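Niltmont Opens Enrollment for Home Water Leak Program in Rorkden

RORKDEN — Niltmont, the water utility serving Rorkden and the Gridari valley, has opened enrollment for a household leak detection program that will run through the winter. The program is free to residential customers and begins in November. Up to 1,000 homes can take part in the first round.

Customers who sign up will receive a kit by mail with dye tablets for toilet tanks, a flow card for faucets and showerheads, and a printed guide to reading the household meter. Homes that still show unexplained use after the self-check can ask for a visit from a Niltmont technician at no charge.

"Most of the leaks we find are small and have been there for years," said Nanami Tamura, director of customer programs at Niltmont. "A toilet flapper costs a few dollars. People are often surprised by what a bad one adds to the bill."
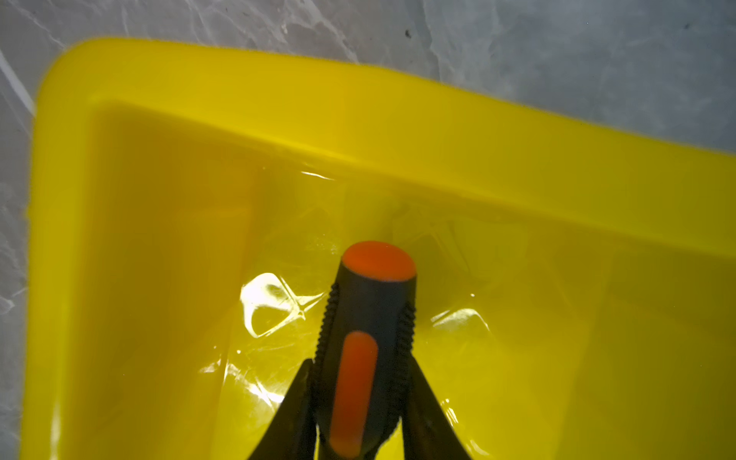 Water in a shallow yellow tray.

Niltmont tested the program last spring in the Nikolovski neighborhood, where many of the service lines and indoor fixtures date from the same period of construction. In the test, 49 households completed the self-check and sent in their results. Worn toilet parts were the most common problem, followed by dripping outdoor spigots and loose supply line connections under kitchen sinks.

Changes were made to the kit after the test. The instructions are now in larger type, and the meter guide has separate pages for dial and digital models. Customers told the utility that the first version assumed everyone had the same meter.
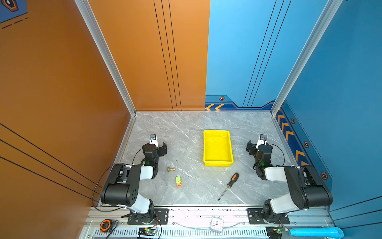
To do the meter check, customers turn off every faucet and appliance that uses water, write down the reading, and wait two hours before reading the meter again. Ice makers and water softeners should be switched off as well. A change in the reading means water is going somewhere, and the guide lists the places to look first. Niltmont suggests starting the check after 9 p.m. or before the household is up in the morning.

Renters may enroll with the permission of the property owner. Owners of buildings with more than four units are not eligible for the current round and should contact the utility about its separate audit service. Customers who had a technician visit in the past 12 months may order a kit but will be placed at the end of the list for visits.
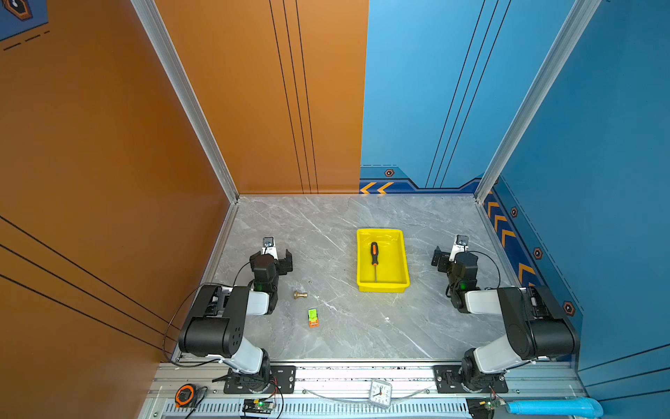 Technicians will replace toilet flappers, faucet washers and hose gaskets during a visit if the customer agrees. Larger repairs, including work on buried lines between the meter and the house, remain the responsibility of the owner. A bill adjustment is available to customers who repair a buried line and send in the receipt within 60 days.

Niltmont has 3,654 residential accounts in its service area. Of those, 1,045 are in older parts of Rorkden, and these addresses will be given first choice of visit times. Enrollment forms are being mailed with the next bill and can also be picked up at the front counter of the Rorkden office. 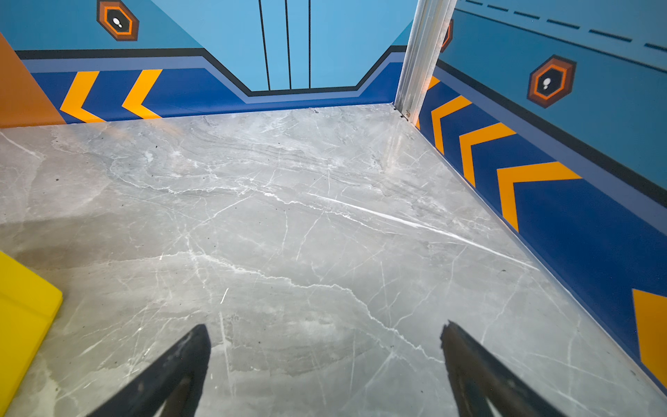

Čestmír Rusnák said the dye tablets showed a leak in his upstairs bathroom within ten minutes, and that he would have gone on blaming the garden hose without them. He asked that future kits include a spare pair of tablets for homes with more than two toilets, and Niltmont has added them for this round.

Kits will be sent in the order that forms are received. Customers should allow two weeks for delivery. Those without a mailbox at the service address can choose to collect the kit at the Rorkden office during regular counter hours, 8 a.m. to 4:30 p.m.

Media contact: Niltmont Customer Programs, Rorkden office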